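Urkdale Council confirms new arrangements for household recycling

August 20, 2018

Urkdale Council has confirmed the arrangements for its revised household recycling collection, which will be extended to every street in the district over the coming months. The decision follows a trial in the Irneo and Lelard areas, where 504 households took part from February onwards.

Under the new arrangements, plastic bottles, cartons, cardboard and paper may be placed together in a single container. Glass will continue to be collected separately. Food waste is not affected by the changes and will be collected on the same day as at present.

The Council agreed to the wider service at its most recent full meeting, after considering a report on the trial. The report noted that residents in both areas had found the previous system of separate bags difficult to follow, particularly where packaging was made of more than one material. It also recorded that bags were often split or blown about in exposed streets, and that litter complaints in upper Lelard had fallen once lidded containers were introduced.

Collections will take place every 2 weeks, alternating with the collection of general waste. Residents will receive a printed calendar by post before the service begins in their street. Those who do not receive a calendar are asked to contact the Council's customer service desk at the Town Hall and should continue to use their present bags and boxes in the meantime.

What may be placed in the container

The following items will be accepted: plastic drinks bottles, with caps left on; plastic bottles used for cleaning products and toiletries; food and drinks cartons; cardboard boxes, including cereal and tea boxes; newspapers, magazines, envelopes and office paper; food tins and drinks cans.

The following items will not be accepted: plastic film and carrier bags; expanded polystyrene; crisp packets and sweet wrappers; plant pots; batteries; textiles and shoes; nappies; broken crockery.

Bottles and cartons should be emptied and given a quick rinse. There is no need to remove paper labels. Larger cardboard boxes should be flattened, and any that do not fit in the container may be tied with string and left beside it, provided that the bundle can be lifted by one person. Boxes that are heavily marked with grease or food should be placed with general waste.

The Council has received a number of enquiries about bottle caps. Earlier guidance asked residents to remove them and put them with general waste. That guidance has been withdrawn. Caps should now be screwed back on to the empty bottle, as small loose pieces tend to fall through the sorting screens and are lost to recycling.

Sorting at the Watkins depot

All material from the new service will be taken to the Watkins depot, on the eastern side of the district, where a sorting line has been fitted in the former vehicle shed. Work on the shed was completed within the budget set by the Council in the last financial year. The site will remain open to the public as a household waste centre throughout, although the entrance has moved to the lower gate and visitors are asked to follow the temporary signs.

Traffic at the depot was raised as a concern by residents of the neighbouring streets. In response, the Council has agreed that collection vehicles will not use the upper approach road before 9 in the morning, and that a lower speed limit will apply within the site. These conditions will be reviewed after the first full year of operation.

Containers and assistance

Each household will be given one lidded outdoor container free of charge. Households of six or more people may apply for a larger container, and those with limited storage space may ask for a smaller one. Residents of flats with shared bin stores will be contacted separately through their landlord or managing agent. In total, 167 shared stores across the district have been surveyed, and a small number will need minor alterations to doors or ramps before containers can be delivered.

The Council does not supply indoor containers. Many households taking part in the trial used a basket, bowl or box which they already owned to keep items together in the kitchen before carrying them outside, and any suitable container may be used for this purpose. Items should be emptied loose into the outdoor container – bagged material cannot be sorted and will be left behind.

Residents who are unable to move a container to the kerb because of age, illness or disability may apply for an assisted collection. Crews will then fetch the container from an agreed point on the property and return it after emptying. Anyone already receiving help with general waste will be transferred automatically and does not need to apply again.

Containers should be placed at the edge of the property by 7 in the morning on the day of collection and taken in again by the evening. They should not block the pavement. Where a street is too narrow for the collection vehicle, a collection point will be marked and residents will be informed of its position by letter.

Missed collections and incorrect items

If a container holds items that cannot be accepted, the crew will leave a card explaining what should be taken out. The container will be emptied at the next collection once this has been done. No charges or penalties are planned – the Council's view is that clear information is the better course, and the experience of the trial supports this.

Missed collections should be reported within two working days. Crews will return where the container was out on time and access was not blocked. In the event of snow or ice, changes to collections will be announced on the Council's website and on the notice boards at the Town Hall, the library and the Irneo community centre.

Information sessions

Council officers will hold drop-in sessions at Irneo community centre, Lelard village hall and Urkdale library before the service begins in each area. Sample items will be available to handle, and residents are welcome to bring packaging of their own about which they are unsure. Schools and residents' groups may request a separate talk by writing to the Waste and Streets Department.

Printed guidance is available in large type on request. Copies of the trial report may be read at the Town Hall during normal opening hours.

Residents who wish to comment on the new arrangements may do so in writing or by using the form on the Council's website. Comments received during the first stage will be reported to the full Council before the final group of streets is added.
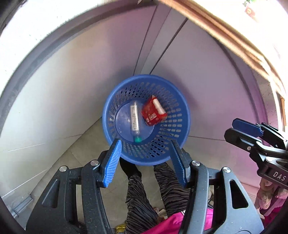 A plastic bottle and a red box in a blue basket. Bottles may be recycled with their caps on.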